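Lill Local Elections Project
Progress report to the Pondunero Fund, covering the months through October

First of all, thank you again for your patience over the summer, when we were slower to write than we should have been. It has been a busy stretch here in Rovovstead, and a happy one on the whole!

As you know, your grant pays for our printed voter guide and for the candidate evenings in the run-up to the council race. The guide is done. We printed 4000 copies, and 2000 of them have already gone out through the library, the bus station and the two grocery stores in Lill (the second store asked for more, so we are holding a box back for them). We also mailed the short questionnaire, and 946 households sent it back, with parking and the swimming pool well ahead of everything else as topics.

The candidate evenings have been harder. Two candidates for the east ward dropped out within days of each other, and we had to move one evening from the school to the Zarkitz hall, where the heating is poor but the chairs are free. Even so, 48 people came and stayed past nine o'clock asking about the bus routes.

We still owe you the receipts for the second print run, and would like to move what is left of the travel money into postage, if you are comfortable with that.
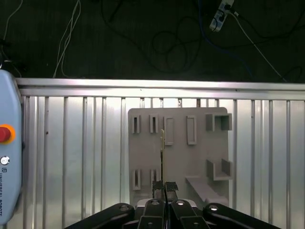 Page last changed: October, 4:15 pm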